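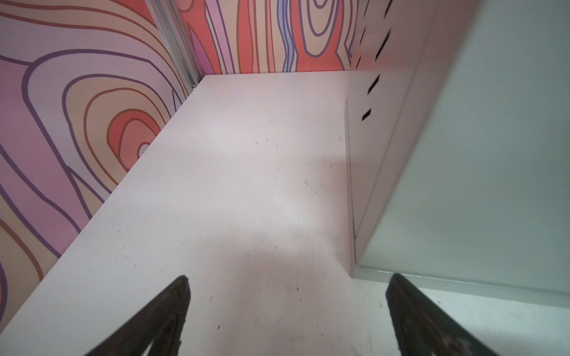

Wrist view, fingers open over the table, nothing on it. Specks and scuffs in the middle.

Saturday, April 4, 2026

Went through the cell rules again before starting the Inby runs. Changes so far:

Wipe the tabletop before each block of 30 runs. The old sheet said "daily" and that is too loose. Dry cloth first, then damp. Scratches stay, so log them once on the surface map and leave them alone.

Take one wrist view with the fingers open before the first run and save it with the block. Same start pose every time, from the Tinard file.

Speed limit stays at 200 mm/s with anyone inside the tape. Wycliffe Mugo wants it lower for teaching. I'm fine with that but it needs to be a separate mode, or people will forget to switch back.

Patterned walls: do not swap or cover them halfway through a set. If a panel has to come off, close the set and open a new one.

E-stop check took around 10 minutes with the paperwork. Signed the sheet.

Still open: whether fingertip wear goes in the block log or the Starden maintenance log. Leaving it in both until August. Ask Wycliffe about the teaching mode on his next shift.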